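Lessons from a loose connector: the Serstead handling trial

When the handling trial at Serstead was halted in November, the cause took 14 working hours to find and a few minutes to repair. Ekrem Akyol, who oversees robot safety for the program, believes the proportion is worth attention.

"People expect a dramatic fault to have a dramatic origin," he said. "We had an arm that let go of things it had been told to hold. The origin was a connector that had not been pushed fully home."

The trial, run under the project name Plirnora, examines how a robot arm handles small, soft items on a tabletop and transfers them to a plate. Items of this kind are easily crushed, so the closing force is kept low and the controller depends on a steady signal from the gripper. According to the incident report, that signal began to drop out for very short periods during a series of 112 transfers. On each dropout the controller treated the hand as empty and opened the fingers.

Most of the early releases occurred close to the table and were recorded as ordinary misses. Mr. Akyol regards this as the more serious failure.

"The operators had a box on the form for a dropped item, and they ticked it," he said. "There was no box for an item dropped after a good grasp. Those are two different events, and our paperwork made them look the same."

The matter came to light when the arm opened its fingers at the top of its travel and then, having concluded that it held nothing, returned at once for a second attempt. An operator was reaching in to recover the fallen piece. She withdrew her hand and pressed the stop button. There was no contact and no injury, but the event was classed as a near miss and work was suspended that afternoon.

Mr. Akyol was careful not to place the blame on the operator. The written procedure allowed staff to reach onto the table while the arm was paused, and the arm had given every sign of being paused. "She followed the rule. The rule was wrong," he said.

Tokarz, the contractor responsible for the wiring, was called in the next morning. Its technicians first suspected the control software, and then the power supply. The fault appeared only when the wrist was turned past a certain angle – a position that the standard bench test did not include. With the wrist held there by hand, the signal could be made to fail at will.

Two changes followed. The arm no longer begins a second attempt on its own; after any unexpected release it stops and waits for an operator to restart it. The bench test now takes the wrist through its full range, and the connector is checked at the start of each shift. 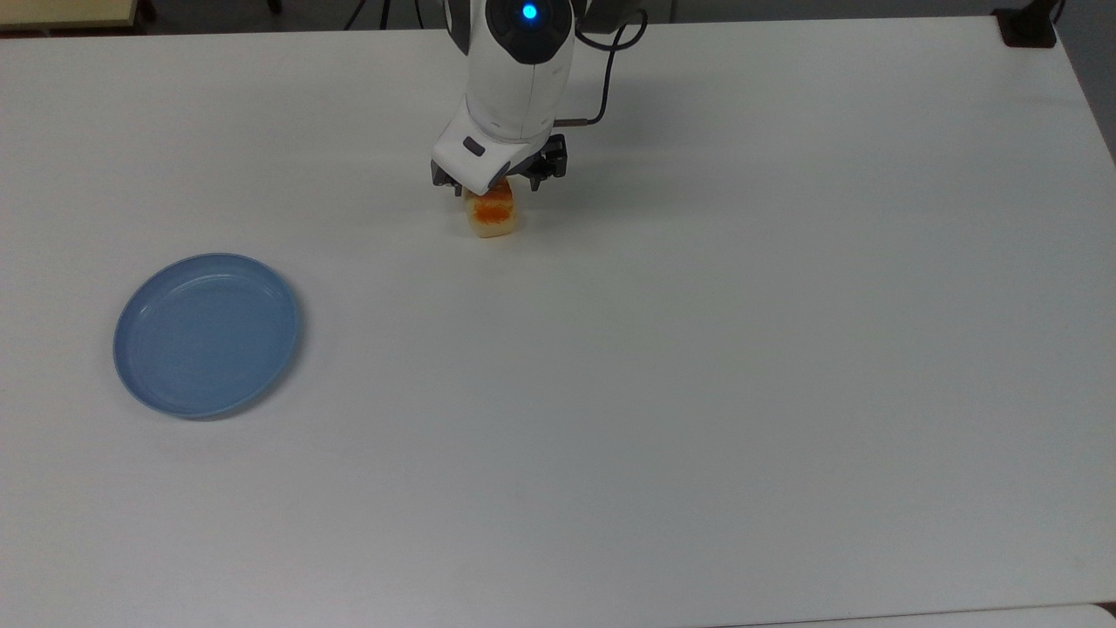
The gripper with a soft test piece at table level. The plate is at left.

Work has since resumed at reduced speed. Mr. Akyol said the team would complete 600 transfers under the new procedure before any return to the former speed is considered, and that each release after a successful grasp would be reviewed separately.

He was asked whether a suspension had been warranted for a fault so small. "The part was small," he replied. "The arm is the same size it always was, and so is the operator's hand."

The revised procedure has been sent to all sites taking part in Plirnora. Comments from operators will be accepted until the end of the current phase.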